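Fumholm (film)

Fumholm is a feature-length historical drama set on a fishing island over one winter. Produced by Cloltevel, a small production company, with a second unit supplied by Bistosska. It follows the households of an island village in the months before they are moved to the mainland, and the clerks sent to draw up the lists. Running time two hours and a few minutes depending on the version, see Versions below.

The film is mostly known for the way it was released, town by town, with screenings in halls and schools before any regular cinema got it. It is sometimes listed under its working title, The Lists.

Plot

The story opens in February. A mail boat brings two clerks to the island, both from the mainland office, with orders to write down every household, its animals and its boats. The islanders think it is about taxes. They hide boats. One family hides a cow in the chapel.

The older clerk knows the real reason for the lists and says nothing. The younger one finds out halfway through, from a letter left in a coat. From here the film splits its time between the clerks' rented room over the net store and the house of a widow named in the credits only as the Netmaker, who has already guessed.

A storm keeps the mail boat away and the clerks run out of paper. The last names are written on the backs of hymn sheets. In the final third the notice is read out at the landing place, first in the wrong dialect, then again by the Netmaker because hardly anyone followed it the first time. Families leave in the order of the lists. The younger clerk stays behind one extra night to look for the cow.

The last shot is a long one of the net store with its door open. No music.

Background

The script began as a radio play. It was written for three voices and ran under an hour, most of it being the two clerks arguing. Cloltevel took the rights and asked for a version with the village in it. The radio text survives nearly whole in the scenes over the net store, and reviewers who knew the play tended to point this out, some of them as a complaint.

The removal shown in the film is a composite. There were several such removals along that coast, under different orders, and the writers took details from more than one. The hymn sheets are documented. The cow is not. An opening title says the film is "drawn from what happened on more than one island", wording that changed at least twice before release.

The island in the film is called Fumholm throughout. It is not on any map, a point which the press notes made and which a number of early articles missed.

Production

Casting

Most of the speaking parts went to stage actors from the region. The islanders in crowd scenes are local people, many from families which had moved off the islands a generation or two earlier. The production held open calls in parish halls, no photographs required. Children were cast last, from one school, so that they would already know each other.

The dialect was a problem from the start. There was no single version of it that everyone spoke. A dialect coach prepared a word list and a set of recordings, and the cast worked through them in a borrowed classroom, evenings mostly, before the first day of shooting. Some actors kept there own pronunciation anyway. The finished film has at least three ways of saying "boat".

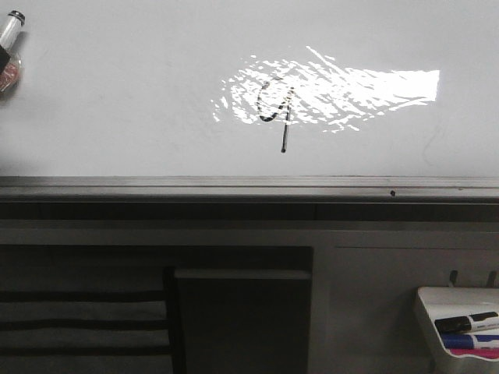
Filming

Shooting took 23 days on location and a further 6 in a studio, where the rented room over the net store was built as a set. The walls of the set could be taken out one at a time. The location work was split between two stretches of coast because the better harbor had a modern sea wall in it.

Weather ran against the schedule. The storm scenes were planned for late in the shoot and were moved forward when a real one came in, with half the costumes not ready. Several extras are wearing their own coats. The continuity of the coats was later discussed at some length on film forums.

Bistosska handled the boats and everything filmed from them. One boat was borrowed from a museum and could not be allowed to touch the landing stage, so in the departure scenes it is always a little way off, and the families are shown wading. The wading turned out to be accurate for two of the islands. Not planned.

Sound

Little of the location sound could be used. Wind. Nearly all of the outdoor dialog was recorded again afterward, and the children had to be brought back as a group, by which time a few voices had changed. The reading of the notice is the exception and is heard as recorded on the day.

There is almost no score. A single hymn is sung twice, once in full at the chapel and once in part on the boat. An earlier cut had a string piece over the final shot, dropped after test screenings.

Release

The first public showing was on a Wednesday in the parish hall at Jabłońska, on a rented screen, with benches brought over from the school. Descendants of removed families were seated at the front. The hall held 60. A second showing was added the same night for people who had waited outside.

Further hall screenings followed along the coast, then a set of special screenings for town officials, teachers and members of the regional assembly. After some of these a short discussion was held. Cloltevel did not film the discussions, but notes were kept at a few of them and parts were printed in the program for the cinema run.

The cinema release came after that, small at first. Ticket sales were modest in the cities and strong in the coastal towns, where the film stayed on for much longer than booked. A schools edition with a study booklet was sent out free of charge the next school year.

Critical reception

Reviews were mostly good, with reservations. The reading of the notice was singled out almost everywhere. The performances of the two clerks were praised, the younger one especially. Several critics found the middle section slow and thought the film knew the clerks better than it knew the village, a result perhaps of the radio play. Others took the opposite view and wanted less of the village and more of the room.

The hidden cow divided people. Some found it the only relief in the film, others felt it belonged in a different one.

Debate over accuracy

Objections came from two sides. Some descendants felt that by mixing several removals into one the film let the actual orders, and the offices behind them, slip out of sight. A local history group published a leaflet setting out scene by scene which island each detail came from, and this was later handed out at screenings with the agreement of the producers.

The other objection was that the older clerk is shown too kindly. The surviving records do not suggest that the men who drew up the lists had doubts, or at any rate did not write them down. The producers answered that the character was invented, and that his silence was meant to be judged. The argument went on in letters pages for some months. No changes were made to the film apart from the opening title.

A complaint about the use of the real hymn was withdrawn.

Versions

The hall version. Longest. Includes a scene of the mail boat crew in the mainland office and a fuller version of the chapel hymn.

The cinema version. Shorter by several minutes, office scene gone. This is the one normally ment when the film is written about.

The schools edition. Cinema version in four parts with a title card before each. The scene with the letter in the coat is placed earlier so that it falls inside the first part.

A version with on-screen text in place of the dialect passages was made for television. Viewers complained that the text covered faces, and later broadcasts went back to ordinary subtitles.

Legacy

The net store set was given to the museum that lent the boat and is on display there without its fourth wall. The dialect recordings made for the cast were copied to a sound archive and have been used in evening classes. The radio play was broadcast again after the film's cinema run, with the original voices.

See also

Historical drama
Dialect in film
Radio plays adapted for the screen
Island depopulation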